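Iltedura, a thread. I went to the little restaurant on the hill above Groltum for lunch and said I'd write it up. 1/14

Getting there first. You take the valley road out of Groltum, go past the Rácz winery, and turn left at the second stone gate. The sign is small and set back from the road. I drove past it and had to turn around in a farm entrance. Parking is on gravel under the walnut trees. 2/14

The dining room is the old press house. It seats 23 people, and you need to book. I called on a Monday-quiet sort of morning in February and got a table for two weeks later. They open for lunch only in winter. Dinner comes back when the terrace does. 3/14

Erzsébet Kun cooks. She ran the kitchen at the Rácz winery before this and still pours mostly their wine. There is one other cook and two people on the floor. The same person who took our coats brought the soup. 4/14

The menu is short and changes often. When we were there it had four starters, four mains and two desserts, written on a card. You can order what you like from it or let the kitchen send five small courses. We did one of each at our table so I could try more things. 5/14

Bread came right away, a dark sourdough with caraway, still warm. With it a dish of goose fat with chopped red onion and a plain butter. I ate too much of it. If you're having the five courses, hold back. 6/14

Starters. The smoked trout with horseradish cream and pickled beets was the best thing in the first half of the meal. The fish comes from the Trisen, the river you cross on the way up. The celery root soup was fine but needed salt, and I asked for some. It came without any fuss. 7/14

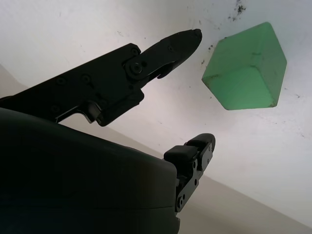 MAINS

Duck leg, braised, with red cabbage and potato dumplings. The skin was crisp and the meat came off the bone with a fork. The cabbage had quince in it, which I'd like to copy at home. A big plate for lunch. 8/14

My husband had the mushroom paprikash with small egg noodles. He liked it more than I did. I thought the sauce was a little thick by the end, but the noodles were very good and they don't skimp on the dill. The five-course version gets a half portion of this and then a slice of pork loin with prunes. 9/14

WINE

The list is one page. We had a dry Rácz white with the trout and a glass each of their lighter red with the mains. The white is the one to get - clean, a bit of green apple, good with anything smoked. They'll sell you a bottle to take home at the winery price. They also make a grape juice for drivers and it isn't too sweet. 10/14

DESSERT

Poppy seed cake with sour cherries, and a walnut crepe with dark chocolate sauce. Get the cake. The crepe was good, but I've had the same thing in plenty of other places. Coffee is strong and comes in a small cup with a piece of candied orange peel. 11/14

WHAT IT COST

The bill was 226 for two, with the wine, coffee and one bottle of white to take home. That's more than lunch in Groltum and less than the hotel restaurants by the lake. Service wasn't added, so we left a tip in cash. The card machine was working, but they told me on the phone it drops out in bad weather. Bring some cash anyway. 12/14

A few practical things. The restroom is across the yard, so keep your coat handy. There are 3 steps up to the front door and a ramp around the side by the herb beds. Tables by the stove get hot - ask for the window if you don't like that. Dogs are allowed on the terrace in season but not inside. Kids get half portions of any main. 13/14

We were there for close to three hours and never felt hurried. I'd go back for the trout and the cake, and I want to see what she does in spring when the asparagus comes in. We've already asked them to put us down for the first week the terrace is open. 14/14

Adding a couple of answers here so I don't have to repeat myself in the replies.

Yes, you can get there without a car. The bus from Groltum stops at the winery and you walk up from there. It's a steady climb on a paved lane, maybe half an hour. Check the return times before you order dessert. The last bus back leaves earlier in winter.

Vegetarians will be okay. One main and two starters had no meat or fish, and they said they can do the five courses without meat if you mention it when you book. Vegan is harder. Call and ask. The kitchen uses a lot of sour cream.

For the person who asked about the winery tour: it's separate, you book it at Rácz, and I haven't done it. The tasting room is open in the mornings and you don't need a reservation for that.

And the goose fat is for sale in jars by the door. I bought one. It keeps in the fridge and it's very good on fried potatoes.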